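## 3. Oiling and waxing your table top

Before you begin, do read this section all the way through with a cup of tea to hand, as it is much easier to enjoy the job when you know what is coming next. The Drinarari table leaves our workshop with a light coat of oil on it, enough to see it safely through its journey, but it will be thirsty when it reaches you and a first proper treatment at home does it a world of good.

You will need the tin of Clutine oil from the accessories box, the small pot of Desmet wax, a few clean cotton cloths (old pillowcases are splendid) and the grey pad in the paper sleeve.

1. Choose a day when you can leave the table alone until the next morning. Saturday suits most households. Open a window, and lay newspaper under the table if you are fond of your floor.
2. Wipe the top with a barely damp cloth, then leave it for 10 minutes.
3. Rub the grey pad lightly along the grain. You are only taking off the little raised fibres, so the weight of your hand is plenty.
4. Shake the oil well and pour a puddle the size of a teaspoon on to your cloth, never straight on to the wood.
5. Work the oil in along the grain, starting at the far edge and coming towards yourself. Add more as the cloth begins to drag.
6. Wait about 5 minutes, then wipe off everything that is still sitting on the surface. Please be thorough here! Oil that is left behind turns sticky, and sticky patches have to be rubbed back with the pad and done again.
7. Leave overnight, then repeat steps 4 to 6 for the second coat.
8. Once the second coat is dry to the touch, buff in a thin layer of wax with a fresh cloth.

**Caution:** Cloths soaked in oil can heat up and catch fire by themselves if they are left in a heap. Spread them out flat outdoors to dry, or put them in a bucket of water, before you throw them away.

**Note:** If your table came with the Allen extension leaf, treat it on the same day and from the same tin, even if you mean to keep it in the cupboard until Christmas.

### Living with the finish

Dark tops will vary in tone from one part to another, and we hope you will come to like that as much as we do.

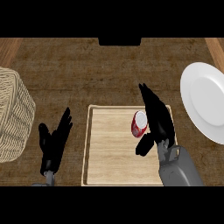
*Fig. 3. Dark brown top with a mottled tone and faint darker patches. Wicker basket at left.*

Baskets and plant pots are welcome, though do lift them when you want to move them, and stick felt pads under anything rough. Wipe up spills when you notice them, and give the wood a fresh coat of wax every 3 months or so in its first year. Tiina Juntunen in our finishing room does her own kitchen table each May and is always glad to answer letters about stubborn rings, which are dealt with in section 4.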